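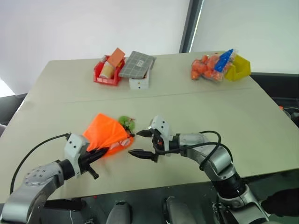 Last modified: 9 October 2019

Our Psalms course is back in stock!

Well, it took us long enough, but the new edition of Walking Through the Psalms is back on the shelf and I'm so pleased I could sing one of them. We sold out in July, a good deal quicker than I'd planned for, and I've been answering emails on the subject ever since (sorry if yours was one of the ones I got to late).

For anyone who hasn't come across it, this is the audio course Araceli Varela recorded for us at the chapel in Fekholm, with a study guide by Joon-young Do. Araceli takes you through the Psalms at walking pace, and I do mean walking — I've listened to most of it going up and down the hill behind my house. She spends a whole session on Psalm 88, which most courses hurry past, and I think it's the best thing she's done.

So what's different this time? The study guide has been set in bigger type, after a lot of you asked, and Joon-young has rewritten the questions for the Songs of Ascents so they work better in a group. Soo-ah Jeon has also read the whole guide through for mistakes and found more than I'd like to admit. The wrong verse numbers in session four are fixed at last! The recordings themselves are the same as before, so if you've got the old set you don't need to buy it again. Just write to me and I'll post you the new guide on its own for the cost of the stamp.

We've had 2000 sets made, and 369 of those are already spoken for by people on the waiting list. Those go out first, in the order you wrote in. Everyone else can order from the shop page now. Churches and house groups taking 30 or more get the leader's notes thrown in free — put "group" in the comments box when you order and Nhung Trình will sort it out.

There's a Korean edition of the guide on the way too. Ok-hee Hwang has finished Books One and Two of the Psalms and is well into the third, and I'll put up a note on this page when we've got a date from the printer.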